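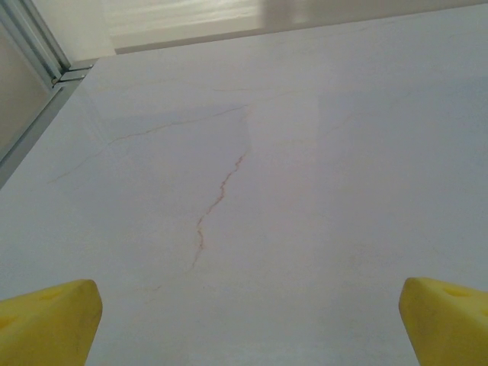 Dexter Pettigrew
Yo tengo las mismas Gasser y te contesto a lo de la talla: pide media más de la que usas en zapatilla. La puntera cuadrada aprieta el dedo pequeño y el forro no cede. Con calcetín fino me van bien, con uno de invierno no me entran.

Consulta original de Divina Cruzado, 20 de febrero de 2020
Botines de puntera cuadrada: talla y con qué llevarlos
Quiero comprarme los botines Gasser blancos, los de tacón bajo en bloque. Calzo un 39 en zapatilla y un 38,5 en zapato de salón. En la tienda Velero de mi ciudad solo les queda el 39 y no admiten cambios en rebajas, solo vale. Mi otra duda es con qué pantalón se llevan. Casi todos los míos son rectos y me tapan la caña, y con los pitillos me veo el pie enorme. Los quiero para la oficina y para una boda en noviembre, si aguantan hasta entonces.

Anju Tiwari
Depende del empeine. Si lo tienes alto, el 39 te va a costar al meter el pie, porque la cremallera es corta. Pruébatelos por la tarde y camina por la tienda cinco minutos por lo menos. En zapato de salón siempre se usa menos talla, así que no te guíes por ese número.
Sobre el pantalón: recto y cortado justo por encima del tobillo, de manera que se vea un poco de caña. A mí me subieron el bajo de dos vaqueros en una tarde y ya no los llevo con otra cosa. Con falda midi también quedan bien, mejor con medias tupidas del mismo tono que la falda.
Para el blanco, crema incolora antes de estrenarlos y un paño húmedo después de cada uso. No los guardes en bolsa de plástico, que amarillean. Y nada de frotar con vaqueros oscuros sin lavar, el tinte pasa a la piel y no sale del todo.

Alois Mösli
Para una boda no los veo. Mira los Ravau, que son parecidos y más finos.

Divina Cruzado
Gracias. Me probé el 39 y el dedo me roza, así que he encargado el 39,5 en la web de Restach, donde sí dejan devolver. Lo de subir el bajo lo voy a hacer con los grises.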